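About Stanitness

Stanitness supplies storage containers, wire baskets and liner boards for kitchens, pantries and small workrooms. The business started in Pokcombe with one rented storeroom and a short list of lidded boxes. It now operates from two sites: the Pokcombe office, which handles orders and returns, and the Trostdale workroom, where items are checked before they are added to the catalog.

The catalog currently lists 419 items. Most are plastic containers with lids. The rest are coated wire baskets, shelf dividers, clips and flat liners cut to fit the baskets. We do not sell furniture or appliances.

What we look at in a container

A food container is a simple article, and most of the differences between a good one and a poor one are in the base, the corners and the rim. Each sample is turned over and its base examined first. A recessed panel with a raised ridge around it gives the container a defined surface to stand on. We record the outline of the panel, the radius of the corners and any molding marks. A molding mark is acceptable if it is smooth to the touch and does not stand above the ridge.
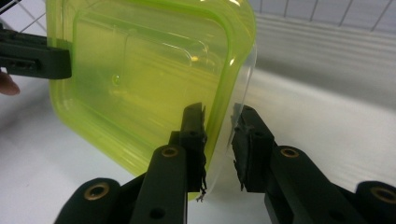
Lime-green translucent container, base side, with recessed panel and clear rim.

Corner shape affects cleaning. Tight inside corners hold grease and starch, and a sponge will not reach them without folding. For that reason we list only containers with rounded corners in the food section. Square-cornered boxes are listed under Workroom and are meant for screws, thread, chalk and similar dry goods.

Translucent plastic is preferred over opaque for anything stored on a shelf at or above eye level, as the fill level can be judged from the side. Tinted walls make this slightly harder — dark contents read well, flour and rice less so. The catalog entry for each tinted item says so.

Lids are checked separately. The lid is fitted and removed 10 times by hand, and the container is then filled with water to half its depth, closed and tipped onto each side. Results are entered as pass or fail. No grades are given.

Baskets and liners

A wire basket on its own is a poor support for small containers. Short boxes tilt where the wires are widely spaced, and the marks of the grid show on soft packaging. A flat liner corrects both problems. Our liners are cut to cover the whole floor of the basket and are left loose so that they can be lifted out and wiped.

The containers are also tried against the baskets they are likely to be used with. Size on paper is not sufficient, because the rim and lid usually project past the walls and the usable opening of a basket is smaller than its outside measurement. 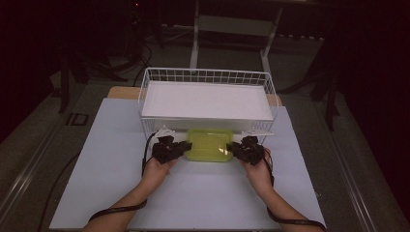
Shallow lidded container at the front of a white wire basket with a flat white floor.

The Shen series

Shen is our own line of basket liners and dividers. It was introduced in March with 19 sizes. All sizes are white, and all are supplied flat. Dividers slot together without tools. The series fits the coated wire baskets in our catalog and most baskets of similar dimensions from other suppliers, but customers should measure the inside floor before ordering — not the top edge, which is often wider.

Orders and returns

Orders are packed and shipped from Pokcombe. Containers of the same size are nested where possible, with lids wrapped separately. Unused items may be returned in their original wrapping. Liners cut to a custom size cannot be returned unless the cut is wrong.

The Trostdale workroom is not open for retail sales. Trade customers may arrange to collect large orders there through the Pokcombe office.

Page last revised 2 June 2023.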